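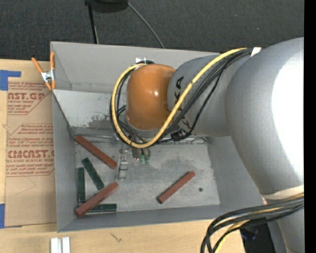
Sorting the Endholm block set is the best bit of the whole guide, so take your time over it! Wover blocks come in two colours, and a tray with sloping sides suits them nicely. Red and dark green bars lying at all angles are a fine start.

1. Pick out any bar resting on top of another.
2. Lay the reds side by side, then the greens.
3. Wipe the tray floor -- a damp cloth does it. 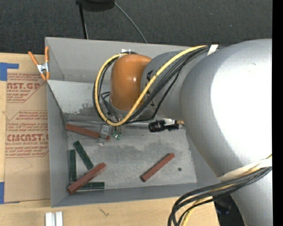

Fig. 2. Blocks in the tray, two colours mixed.

Note: spare blocks are part 511.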